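Week 7 notes: Sanctions, and why they leak

Hi everyone, these are the tidied-up notes from the lecture, plus the bits I ran out of time for (sorry about the last ten minutes, I talk too fast when I can see the clock). The tutorial sheet is at the end. If you missed the class you should be able to follow along from this, though you'll get more out of it if you've read chapter four of Agyeman first. The whole chapter, please, including the part after the table!

Where we were up to

Last week we did recognition and non-recognition, so what it means when one government declines to deal with another. Sanctions are the next rung up the ladder, and I said then that they sit in a funny spot between a stern letter and a naval blockade. Hang on to that picture. A lot of confusion in the essays I marked last year came from people treating sanctions as one thing, when the word covers everything from cancelling a football match to freezing a central bank's reserves.

For this unit I want you to be able to tell these apart:

Asset freezes. Money or property already held in the sanctioning country can't be touched by its owner. Note that a freeze isn't a seizure – the owner still owns it, they just can't do anything with it.

Travel bans. Cheap, quick, and popular with foreign ministers who have a press conference at four o'clock.

Trade embargoes. These can be total or they can cover one kind of good, such as arms or timber or fuel.

Export controls. You can sell most things to the target, but certain goods need a licence, and the licence is going to be refused or it's going to take forever.

Financial sanctions. Cutting banks off from payment systems or from borrowing. These bite hardest and they also spread furthest, so they annoy your friends as well.

Somebody asked whether a consumer boycott counts. In ordinary speech, sure. In this unit, no. We're only talking about measures with the force of law behind them somewhere.

Sender, target and everybody else

The jargon is "sender" for the country imposing the measure and "target" for the country copping it. I don't love these words but you'll meet them in all the readings, so use them.

What the jargon leaves out is the third party, and the third party is where most of the interesting stuff happens. Say country A bans the sale of pumps to country B. Country C next door has never bought many pumps. Six months later its pump imports have gone through the roof and there hasn't been any burst of plumbing in country C. You know where the pumps are. Everyone knows where the pumps are! Proving it is another matter.

Our running case is the Gurnance shipments, which is in your reader under the tab for this week. The short version, for those who haven't got there yet: Gurnance was a small trading company with an office over a bakery in the port town of Palen. It ordered 3000 pumps over one season, on paper for farmers in the surrounding district. The freight was handled by Mevden, a perfectly ordinary forwarding firm that did the paperwork it was given and was as surprised as anyone by what came later. Of that order, 510 pumps were ever traced to a farm. The reader has the invoices, and I'd like you to look at the dates on them before the tutorial.

Three things I want you to notice in that case. First, no single document in the bundle is forged. The invoices are real and so are the bills of lading. Second, the goods were boring. People expect smuggling to involve missiles and it very often involves bearings. Third, the customs officer in Palen did raise a query, in writing, and got a polite answer, and that was the end of it for months.

The dual-use problem

This is the part that gives lawyers headaches. A dual-use good has an ordinary civilian purpose and a military one as well. Pumps, machine tools, some chemicals, good cameras, and of course anything to do with computing. A processor doesn't know what it's going to be plugged into. The drafters of a control list have to describe the item closely enough that an exporter can tell if it's covered, but if they describe it too closely the manufacturer shaves a little off the specification and it drops off the list.

My colleague Ilango Kaimal, who taught this unit before me, used to bring a shoebox of parts to this lecture and have students sort them into "controlled" and "not controlled". Hardly anybody scored better than guessing, me included. He'd then point out that a customs officer gets a couple of minutes and a form.

So when you're writing on electronics controls, please don't tell me the answer is "stricter lists". Tell me who reads the list, how long they've got, and what they're looking at when they read it.

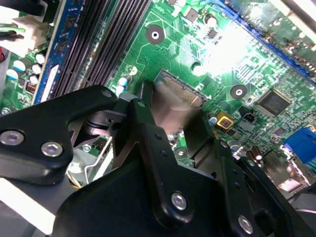
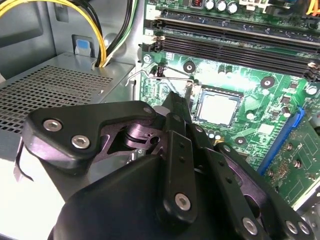

Do they work?

You knew this was coming. The honest academic reply is that it depends what you wanted them to do, and I know that sounds like dodging, so let me unpack it a bit.

If the aim is to make the target change its mind on something it cares about deeply, the record is poor. If the aim is to raise the price of doing it, the record is a good deal better. In the Gurnance case a pump that sold for 500 at the factory gate was changing hands across the border for 2000. That's four times the price for the same pump, probably with a scuffed box and no warranty. The target still got its pumps. It got fewer of them, later, and it paid through the nose. Whether you call that success is a judgement you'll have to defend in the essay.

There's a third aim that politicians rarely admit to, and it's signalling. You put sanctions on because your voters or your allies expect you to do something. I'm less cynical about this than I used to be. A signal can matter, especially to third countries deciding how far they want to lean.

Then there's the question of who pays. Agyeman is very good here. Costs inside the target country don't fall evenly, and the people with connections to the border trade often do rather well out of it. Khoa Đỗ raised this in the discussion and put it better than I had in my slides: a sanction hands a licence to print money to whoever controls the crossing. I've pinched that for next year (with credit, Khoa).

Common muddles from past essays

Writing "the international community imposed sanctions". Who did? Name the sender. There are usually several and they usually didn't agree.

Treating humanitarian exemptions as if they settle the matter. A bank can be allowed to process a payment for medicine and still refuse, out of plain nerves. Look up "over-compliance" in the glossary.

Using a fall in recorded trade as proof that trade fell. Recorded is doing a lot of work there. Go back to the pumps.

Spelling it "sanctioned" and leaving me to work out if you mean punished or approved. The word does both – fair enough, English is a mess – but give me a hint.

For the tutorial

Read the Gurnance bundle and come with a one-page timeline, handwritten is fine. Mark on it the earliest point where you think somebody at Mevden could reasonably have asked a question, and what the question would have been.

Then pick one type of measure from the list near the top and find a news report on it from any paper you like. Bring the report. We'll go through who the sender is, what was banned, and what the reporter was relying on.

Essay plans are due to me by email on April 21, 2021. Half a page will do. The essay itself isn't due until May, and extensions go through the faculty office and not through me, so please don't catch me in the car park about it.

Next week is mediation and back channels. The reading is short and there's a decent film to go with it, link to follow once the library sorts out the login.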